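Chauhan is back on the air tonight, so I suppose the apology tour worked.

For those who don't follow this stuff, the short version is that the host of *Fundberg Nights* walked off his own set last September, in the middle of a live taping, and told a local station the next morning that he had been locked in his dressing room for four hours by the crew. The crew said he had been asleep. Then the building's door records came out, and the door had been opened 28 times that afternoon, several of them with his own key card.

I wrote about it back then and got more mail than I have ever gotten for anything, including my post on the Cledatum reunion special. Most of it was angry. A fair amount of it called me a paid hack for the network, and I would like to say again that the network has never paid me anything. I did once win a mug.

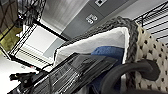
*Reading time: 4 minutes*

What I said in September was that he should have just admitted it. He got tired, he fell asleep, he panicked when he woke up and saw he had missed his cue. People would have laughed for a day and moved on. Instead he gave three interviews, each with a slightly different story, and by the third one there was a stranger in the hallway who had not been in the first two.

The new interview came out this week in the *Dralivell Review*, and I read the whole thing twice. It runs to 39 questions. He answers maybe half of them. He says he was "in a bad place" and that he "let the story get ahead of him," and he says he is sorry to the crew, though he doesn't name any of them. When he is asked directly whether he was locked in, he says the door was heavy.

I don't love that answer. Two people on that crew lost work over this while the show was off the air, and "the door was heavy" is a strange thing to say to them eight months later.

On the other hand, I don't think he should be kept off television forever. There is a petition going around to cancel the show, and when I looked this morning it had 561 signatures – not exactly a movement. The ratings will settle it faster than a petition will. If people are done with him, they will watch something else, and the network will find out by the end of the month.

I will probably watch tonight. I liked the show before all this. The desk bits were good, the band was good, and he is quick with a nervous guest, a skill most of the other late hosts don't have. I expect he will open with a joke about doors. I would rather he skipped it and thanked the crew by name, but the joke is probably already written.

Comments are open. Please keep it civil this time. I deleted a lot of them in September and I don't want to spend another weekend doing that.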